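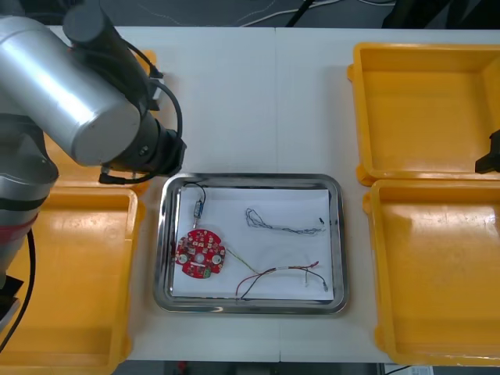 Brendby Allotment and Garden Society
Minutes of the spring meeting

Present: Olumide Tijani (chair), Shabnam Soomro (minutes), and members as signed in the book. Apologies were received from plots 14 and 31.

1. Minutes of the November meeting
Read and agreed, with one correction. The hose ban applies to the lower path only, and item 6 should have said so.

2. Water
The standpipe by the Nwankwo Street gate still drips at the joint. Olumide has had one quote, from Jundex, for $92 including the new valve. Members asked whether the job could wait until the other two taps are looked at. Agreed to go ahead now and treat the other taps as a separate job.
Action: Olumide to book the repair.

3. Plot rents
Rent for a full plot stays at $50. There was a long discussion about half plots. One view was that half plots use the same water and the same compost bays as full ones and should pay nearly as much. The other was that most half plots are held by people on the waiting list who took what was offered. Vote taken: half plots to stay as they are this year and be looked at again in the fall.

4. Waiting list
Shabnam has put the list into one binder, with the old cards at the back. Three names could not be reached by phone or letter. They will be written to once more and then removed.
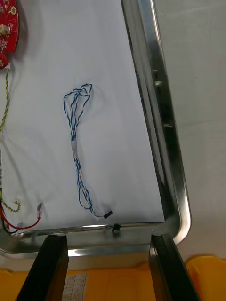
Page last changed: Mar 21, 2004

5. Compost
The left-hand bay is full and should be left alone until it is turned. Please use the middle bay. Rhubarb leaves are fine, but no cooked food and no carpet — a piece of carpet was pulled out again last month.
Action: Shabnam to repaint the sign.

6. Seed order
The potatoes are in and can be collected from the shed. Onion sets are delayed. Anyone who paid for sets and would like the money back should see Olumide.

7. Paths
Plot holders are reminded that the path on the north side of each plot is theirs to mow. The shared mower is back from service. Fuel is to be signed for as before.

8. Any other business
A member asked about keeping hens. The lease does not allow it. Another asked for a second key to the lower gate, which was agreed on payment of the usual deposit.

Next meeting to be posted on the shed door. The meeting closed after 45 minutes.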